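Raditz mounting putty, 40 g pack

The putty is firm out of the wrapper and needs a minute of kneading before it spreads. I tested it on painted drywall with light plastic parts and left them up through July. Nothing slipped. A 211 g steel bracket sagged overnight on the same wall and had to be screwed on.
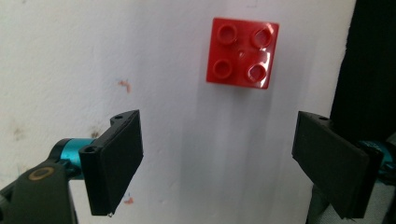
Dindness had a different result on textured paint, where even small pieces dropped within 4 days, and recommends the Barneck strips for that surface.

Removal is clean if the putty is rolled off slowly. Pulling straight out lifted a flake of paint once. Good for light items on smooth walls only.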